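# Old Desktops Get Opened Up in Provismont

Provismont has a lot of old desktop computers. Most of them live under stairs, behind coats, or in the part of the garage where the ping-pong table used to be. Starting in May, residents were invited to bring them to the Grevier repair room on the second floor of the old Tjoa building, and they did so with a speed they have never shown for recycling day.

The count as of 7/8/25 stood at 144 towers. The room was planned for fewer, and the hallway has become narrower than the fire marshal would like.

Work starts at the side panel. Once that is off, whatever can be reused is taken out, looked over and sorted: processors in one tray, memory in another, screws in a coffee can that everyone agrees should be something better than a coffee can. A processor is a small square of metal and green board, easy to lose under a sandwich, and food has been banned from the benches after two incidents the organizers prefer to call one incident.
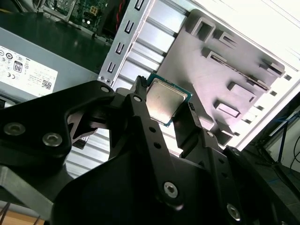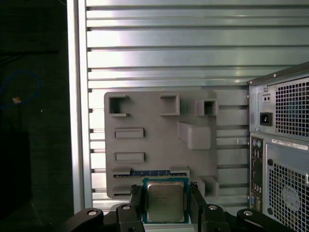 Power supplies are left sealed. Visitors who ask to see inside one are pointed to the sign, which has been made larger twice. Hard drives go into a locked cabinet until they can be wiped, and owners get a paper receipt. Several have asked whether their vacation photos can be rescued first. The answer is yes, if they fill out the pink form, and a good many people have found that they did not need to see the vacation again after all.

Machines that still have some life in them are rebuilt and handed out through Iltero, the after-school program across the street, which has asked for 200 by the time classes start. Anyone comparing that number with the one above will see the difficulty. The organizers say it is under control and would also like your old computer.

Money is the other matter. The town put up $1,200 for the first season, most of which went to thermal paste, labels and a dolly. The dolly has a squeak that can be heard in the dentist's office downstairs. A request for more money goes before the town council next month, along with a request for oil.

The repair room takes drop-offs on weekday afternoons until 6. Desktops only, please, with the power cord if you can find it. Monitors, printers and fax machines are not accepted, and leaving one outside the door at night still counts as bringing one.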